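FOR IMMEDIATE RELEASE

Holloway Disc to Release "Ekach" on Blu-ray, All 7 Episodes, Uncut

First home video release anywhere outside Japan. Preorders open Friday, 10 a.m. Eastern

STUVHAM - Holloway Disc has picked up North American home video rights to Ekach, the seven-part hand-drawn fantasy OVA. Blu-ray set ships in October. Japanese audio with new English subtitles, plus a brand new English dub. Numbered first pressing of 1,799 copies, standard edition to follow.

Fans have been asking for this one at every convention panel we've done. Fan tapes, bad rips, a subtitle file with half of episode 4 missing. Now there's a proper disc.

About the show: Ekach is the last ferry town on a river that has started to run backward. Trondordale, the city upstream, sends a young clerk to find out why the tax boats keep coming home. She brings a ledger, one change of clothes and a letter she isn't supposed to open. Each episode follows her to a diffrent stop on the river, and the stops don't come in order. Slow, strange, often funny. Episode 5 has almost no dialog at all. Episode 6 makes up for it.

Recommended for ages 13 and up. Some blood in episode 3, a drowning in episode 7.

"I saw episode 2 on a tape with no label and spent years trying to find out what it was called," said Gwendolyn Pettigrew, head of acquisitions at Holloway Disc. "Getting the rights took longer than we wanted. Three companies had a piece of it and one of them had moved twice. But we have all seven, we have the original film elements, and we're not cutting a frame."

The transfer: new 2K scans from the 16mm camera negative for episodes 1 through 6. The negative for episode 7 is lost, so that one comes from a print. Some scratches, some color drift in the last reel. We fixed what could be fixed and left the grain alone. Opening and closing credits appear in the original Japanese, with translations as a separate subtitle track. Stereo mix only, there was never a surround mix and we didn't make one.

The dub was recorded in Stuvham under director Rupert Moser, from a script by Valentin Arnaud. Suleiman Akpan plays the Ferryman. Lead casting will be announced with the trailer.

"The Ferryman talks in riddles for 100 minutes and then asks one plain question," said Akpan. "I did that line more times than the rest of the part put together. Rupert used the first take."

Moser said the dub keeps close to the Japanese pacing. "There are long gaps in this show. People wait for boats. The temptation in a dub is to fill that up with chatter and we left it quiet. Valentin's script is shorter then any I have worked from."

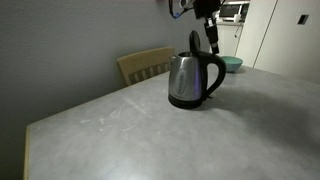
What's in the box, first pressing:

- 2 Blu-ray discs, all seven episodes
- Rigid slipcase with new cover art
- 64-page book: storyboards, background paintings, essay by Dexter Park
- Fold-out river map, as printed in the original Japanese laserdisc set
- Numbered card

On-disc extras: clean opening and ending, original TV spots, audio commentary on episodes 1 and 5 with Dexter Park and Gwendolyn Pettigrew, pencil test reel (silent), restoration comparison for episode 7.

The standard edition has the same two discs in a regular case. No book, no map.

Region A only. Sorry, that's the license. No streaming rights are included in this deal, so please don't write in asking about streaming. A UK release would be up to another distributor and we don't have news on that.

Preorders open Friday at 10 a.m. Eastern in the Holloway Disc web store. Limit two first pressings per customer. Of the 1,799 numbered copies, 1,000 are held for the web store and the rest go to retailers. Numbers are assigned at random, we can't take requests. Orders with other items ship when everything is in stock, so order Ekach by itself if you want it on time.

Screening: episodes 1 and 2 will be shown, subtitled, at the Stuvham Film House the week before release. Moser and Akpan will be there for a Q&A afterwards. Doors at 6:30 p.m. Tickets go through the Film House box office, not us.

Review discs: a limited number for press, discs only, no slipcase. Send your outlet name, a link to recent coverage and a mailing address. Streaming screeners for episodes 1-3 are ready now. Please hold reviews of episode 7 until street date. Stills and cover art on request, credit line must read as suplied.

Press contact: Dexter Park, Holloway Disc press office, Stuvham

###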